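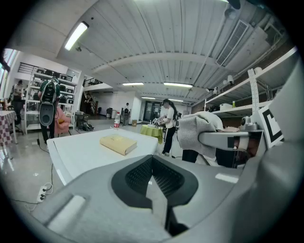 *Hall at Plememley, gripper camera view. Book closed on the white table, second gripper coming in from the right.*

**Wednesday, Grindalance notebook**

Fault: pose log on the right-hand unit freezes for a stretch, then jumps. Video from the same unit keeps going as normal. The left-hand unit has not shown it so far.

First noticed at 10:15 on the book task (pick up, open, close, put back flat). On replay the right gripper sat still in the air while its own camera was plainly moving toward the table. Then the pose snapped to the correct place and carried on. Narko reported the take as good, and that bothers me more than the freeze. It only checks that the pose file has the same number of rows as the video. A repeated row counts as a row.

Wrote a quick script to flag any take where the pose is identical for more than five rows in a row while the video is changing. Ran it over everything from this unit since we set up here. 223 takes, 40 flagged. Opened a handful of the flagged ones by hand and they are all real. Have not looked at the unflagged ones beyond the first few.

What we tried, in order:

1. Lighting. Liam Ní Bhriain thought the overhead fluorescents were washing out the marker. Repeated the task with the ceiling lights off and the blinds up. Froze on the third take. Lights back on.
2. Sleeve. The towel over the arm can ride forward when you reach. Pinned it back at the elbow and ran ten takes. Two froze. Leaving it pinned anyway, it was catching on the table edge.
3. Swapped the units left for right. The fault went with the unit. So it isn't the operator, the side of the table or the marker on the other hand.
4. Swapped the camera modules between the two. The fault stayed with the gripper body. Should have done this before lunch instead of fooling with the lights.
5. Swapped the short lead between the body and the logger. No freezes in 20 minutes, then one when I turned my wrist over to set the book down.

Number 5 had me going for a while. The new lead is a bit longer and puts less strain on the socket, so it looked fixed. Held the unit still on the bench afterward and pushed the plug sideways with a fingertip: pose stops, let go, pose comes back. Does it every time. Opened the shell. One solder joint on the socket is cracked most of the way across. The board is from the second Avotiņš batch, and the socket has no glue under it. The left unit is from the first batch and does have glue.

When the link drops, the logger fills in with the last good row until its buffer runs out at 2,000 rows, and only then raises an error. We never got near 2,000 in one freeze, so we never saw an error. Somebody must have picked that number for a reason but there is no comment in the code. I have set it to 5 on both laptops for now. Expect complaints.

Separate item, safety. While I was walking the right unit back to the bench I put my foot through the loop of black cable running over the floor from the power strip. Didn't fall, did pull the strip half a yard and unplugged the charger. There are other people working in the hall, some of them at the little tables, and they walk through there with their hands full. Strip goes against the wall and the cable gets taped down end to end before anyone starts tomorrow. Same goes for the cart, it needs to be out of the walkway by the shelving.

State at 5:40:

- Right unit is out of use, red tape on the handle. Please don't "just try it."
- The 40 flagged takes are moved to `hold/` and not deleted. Video is fine in all of them, so we may be able to recover the pose from the other camera. Not promising that.
- Left unit is OK for one-handed tasks. The book task is parked.
- Liam is resoldering the socket and adding glue, then I'll repeat the sideways push on the bench, plus fifty wrist turns with the lead on.
- Narko check needs a "pose not changing" test added. My script works but it is slow and has the path typed in -- don't copy it as is.

Still open: takes where the freeze was shorter than five rows would get past the script. Need to rerun at two and see how many false hits come up when the gripper is resting on the table.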